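Filed under: Laundry & Clothing Care

I have owned the Harance garment steamer since August, and I like it so much that I've started offering to do other people's shirts. Before this I had a travel steamer that spat on everything and ran dry halfway up a sleeve, so the bar was low, but the Harance would have cleared a high one too!

It heats up in 60 seconds, which is fast enough that I'll use it on a weekday morning. The tank pulls straight out of the handle and has a mouth wide enough for an ordinary kitchen faucet (my old one needed a tiny plastic cup, which I lost, and then a measuring spoon, and then my patience). A full tank gets me through 2 shirts and a pair of linen pants, with a bit left over for the curtains if I'm feeling virtuous.

Steam output is strong and even. There are two settings, and I leave it on high for everything except a silk scarf from Rillness that I'm scared of. The head is metal and flat, so you can press a collar against a towel and get something close to an ironed look. Close, I said. If you want a knife-edge crease down a trouser leg, keep your iron.

Complaints? The cord is stiff and remembers every coil it has ever been in. The lint brush clips on loosely and has already gone behind the dryer. And the thing is heavy when full, so my wrist gets tired by the second pair of pants.

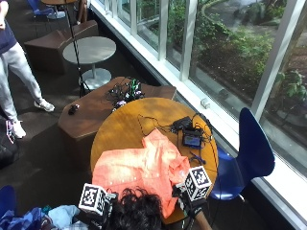
Linen and cotton shirts are where the Harance earns its shelf space, especially the thick plackets that always come out of the wash looking chewed. The instructions want you to hang everything, and for dresses I agree. With a button-up I like to lay it out first and smooth the fabric by hand, the way the coral-orange one is spread over that round wooden table, then move it to a hanger for the steaming. Do the inside of the placket before the outside, and go slowly around the buttons.

I also tried the Ketilsson model at my sister's place. Nice handle, quieter, but the steam was weak and it dripped on my shoes. I'd buy the Harance again tomorrow, stiff cord and all.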